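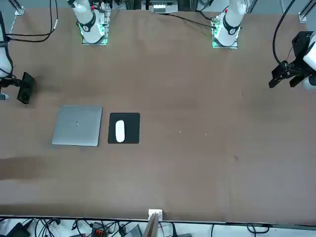
Whoever Holds the Arm Is the Author

The debate over how robots should be taught is usually conducted as a debate about models. It gives little attention to the person who performs the task first, by hand on the arm or from a remote station, and whose movements the machine is then asked to reproduce. I believe this is a mistake of priority, and that programs which fund this work should correct it in their next round of guidelines.

Consider the ordinary task of tidying a desk. A laptop, a mouse and a mouse pad must be put in their proper places. An adult does this without thought, yet there are a great many acceptable ways to do it. One operator will lift the mouse by its sides and set it down from a small height. Another will push it. A third will straighten the pad first. Each of these is a decision, and a robot trained on the results inherits all of them, including the careless ones.
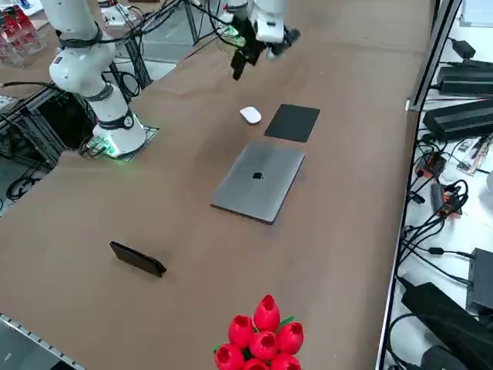 Page last changed: 4th June

At Clestwood, where Nana Yakubu directed the Jakeck project through May, 108 demonstrations of a desk task were reviewed by a second operator before any were used for training. The reviewer accepted 69. The rejected recordings were mostly successful in the narrow sense, with every object in its place at the end. They were set aside for hesitation, for needless changes of grip, or for paths that passed too close to other items on the table.

Some colleagues regard such a review as wasteful. Han-gyeol Song has argued in the Wovex newsletter that variety in demonstrations is valuable, and that a system shown only tidy work will fail when something slips. The point is a serious one. A recovery from a poor grasp can be among the most useful things an operator records. It should, however, be recorded on purpose and labeled as a recovery. A tired operator at the end of a long session produces variety of a different kind, and we should not confuse the two.

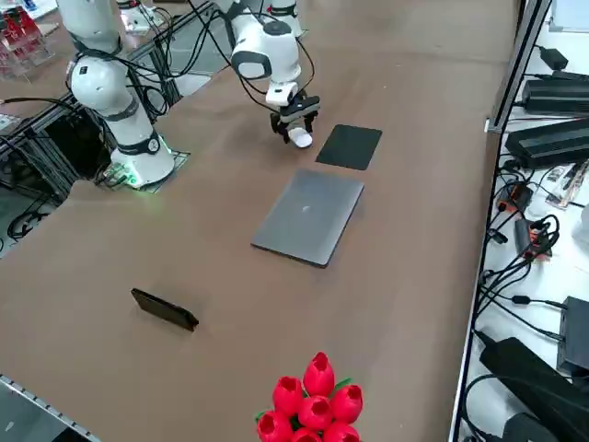 Two arms at the desk task, with a small white object held in the gripper to the left of the pad.

Remote control makes the matter more pressing. An operator who guides an arm directly feels its weight and its limits. At a remote station much of that feeling may be lost, and skill has to be built through practice. The Espinoza guidelines ask for 2 hours of instruction before a new operator's recordings may enter a shared collection. I would ask for 5, with a portion spent watching experienced operators at work.

I would also ask that operators be credited. Published collections commonly name the engineers and the funding body, while the operators appear as a total number of hours. Those who wish to be named should be named, and every collection should state how its operators were trained, how long their sessions lasted and who had authority to discard a recording. These are modest requirements. They can be met with the records most laboratories already keep, and I urge the review panel to adopt them.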